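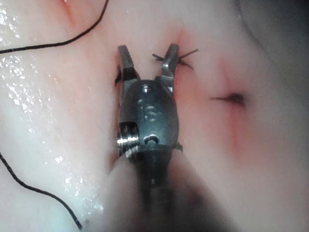 Report of the Night Session at Sumudthorpe

To be read by the Office of Instruction, Skamuvgate

1. The Office has asked for a plain account of Session 283. It is submitted by the undersigned operator, who held the controls.

2. The purpose of the session was to show the Dranov system how a suture is tied. The operator sat at the console and moved the handles, and the instruments moved in turn. The system recorded each motion for later study. This arrangement had been used in 192 earlier sessions without remark.

3. Black thread was used on the practice pad. Short ends were left at the knots, as the manual allows. The operator notes that several lengths of thread lay on the pad during the work and that the Office has twice written to Sumudthorpe about tidiness.

4. At the seventh knot the operator paused. The manual sets the longest pause at 90 seconds, after which the console locks. The operator did not watch the clock. She had learned this knot at a kitchen table, on a strip of old bedsheet, from her mother, who pulled every thread twice before she trusted it. The second pull serves no purpose known to the Office. It has been marked against the operator in each of her yearly reviews.

5. She made the second pull. She then resumed the lesson.

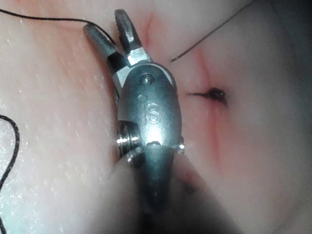 Findings of the Review

6. The Office has examined the recordings and finds the demonstrations acceptable in form. The second pull was removed from all of them before training began, in keeping with the standing rule on wasted motion.

7. The trained system was tried in October at the Ragab annex. No operator was at the console. It tied its first knot in good order, drew the thread tight, and stopped. It then drew the thread tight again.

8. The engineers searched the training files for the cause. They reported that the motion itself was absent, as ordered. What remained was a slight easing of the grip at the close of each knot, too small for the filter to catch, where the operator's hand had been getting ready.

9. The Office considered whether the system should be taught afresh. A new set of demonstrations would require a new operator, and the budget for the year was spent. It was decided that the motion did no harm and would be entered in the manual as a tension check.

10. The operator was informed of this decision by letter. She was asked to supply a name for the motion, for use in the index, and a short statement of its origin. The form allows one line for each.

11. In the first line she wrote "second pull." In the second she wrote her mother's name, and the clerk at Skamuvgate, finding no department to match it, filed the form under Household.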